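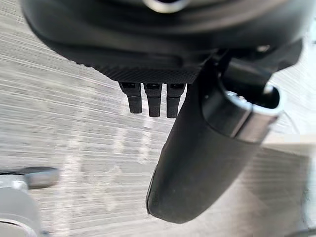

Robotic gripper above a streaked floor. Photo: Nosipho Kruger

FOR IMMEDIATE RELEASE
Fri 13 August

Mostuda Extends Home Setup Program to Wivska

WIVSKA – Mostuda has opened its second household center, where residents moving into a first or new home may receive packed sets of kitchen and dining goods at no charge. The center is located at 94 Kang Street and is open to residents of all Wivska districts.

The Home Setup Program began at the Briltora center, which supplied 742 households in its last full year. Of these, 294 had addresses in Wivska, and many families made the trip more than once to collect everything they needed.

"Distance was the complaint we heard most often," said Reshma Engelbrecht, director of Mostuda. "A family with small children should not have to cross the county twice for plates and a kettle."

Donated goods are checked, cleaned, sorted by type and packed to order. Each household completes a short request form before its visit and may decline any item it already owns. Large furniture will continue to be handled from Briltora, with delivery to Wivska addresses twice a month.

The center employs 12 people under site manager Nestor Rivera, who previously ran the packing room at Briltora. Donations are accepted during opening hours at the side entrance. Mostuda is unable to accept mattresses, chipped glassware or electrical items without a plug.

Request forms are available at the front desk and at Wivska public libraries.

Media contact: Wubit Wolde, Office of Public Information, Mostuda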